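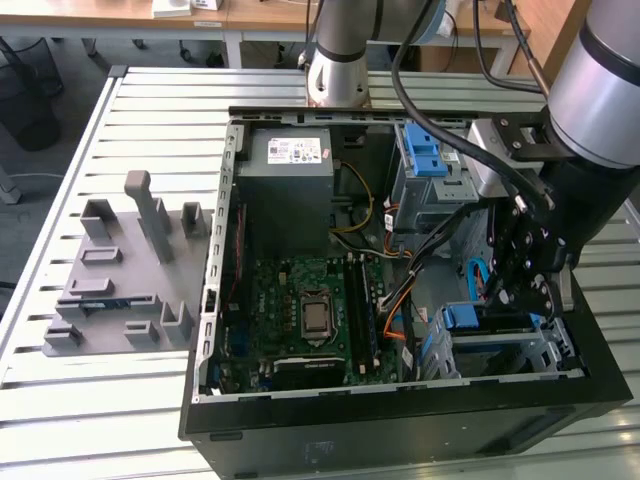
4 min read

When I moved to Rondasside three years ago, I brought two suitcases and one old habit: I can't throw away a thing that still works a little. My father was the same. In our kitchen there was a radio older than me, and it only played if you put a spoon under the left side.

In November my computer began to turn itself off in the evening, always when I was writing something long. The shop on the main street told me that a new one of the same level costs 947. They were polite. They also said that to look inside the old one has no sense at its age, and they gave me a leaflet.

I took the leaflet home and I was angry for two days, I don't know exactly at whom. Then a neighbor told me about the repair evenings in Zekatside, on the other side of the river. You take the tram to Onetti and walk up the hill. With a heavy computer in a shopping bag this hill is longer than on the map.

I expected young people with special glasses. Most of the people there were older than me, and one woman was fixing the zipper of a tent. You pay what you want for the tea, and for the parts you pay the real price. My part was a used one and it cost 100. I did the work with my own hands while a patient man told me which screw was next. He didn't touch the computer one time. I was a little offended in the beginning, but now I think it's the correct way to teach.

What I want to write about is the feeling on the tram home. I have owned this machine for many years and I had never seen the inside of it. It's strange to live so long with a closed box. I started to think about the other closed boxes in my apartment — the boiler, the washing machine, the lamp in the hall that makes a noise when it rains.

Since that evening I have opened the lamp (a loose wire, ten minutes) and I have not opened the boiler, my landlord can sleep well. The computer stayed on for all of this post. If it turns off again next month, I'll carry it up the hill again, but this time in a backpack.

The leaflet is now under the short leg of my table.

Recent posts
The bakery on Bangash Street changed its bread
Learning to ride a bicycle at my age
337 steps to the Onetti lookout
Words I still say wrong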